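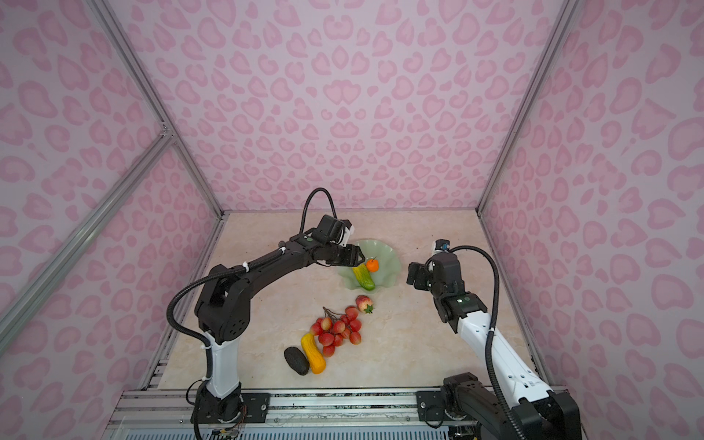 Winter jabs for home care staff — how is your area doing?

lenik_lass
Posted 13/09/2025
Hello all, hope everyone's keeping well. Our manager at Lashari Care, Hammad Jatoi, sent round the flu jab numbers and I was rather pleased! We've 336 carers across the Lenik side and more than half are booked in already, which beats last December by miles (we were all chasing appointments right up to Christmas, if you remember).

siseo_nights
Lovely to hear, but booked isn't jabbed, is it? We had 14 no-shows at our last clinic, mostly people coming off a long shift. I'd wait before putting the bunting up.

lenik_lass
Fair point, and I did say booked! Ours can go in paid time though, and I do think that helps.

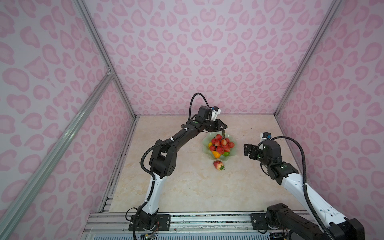
It's only a short slot, mind, and you have to ask for it, so I've been nagging all the new starters to get their forms in.

Fraser Munro
I'm with siseo on this one. At Skullo we got paid time as well and it made no odds to my team — what did it was the nurse coming to the depot at 5 in the morning, bless her, before the first rounds went out.

siseo_nights
Now that I'd turn up for. Who did you ask to arrange it, Fraser?

Fraser Munro
The occupational health lot. Took 2 emails and a phone call, I'll dig the address out tonight.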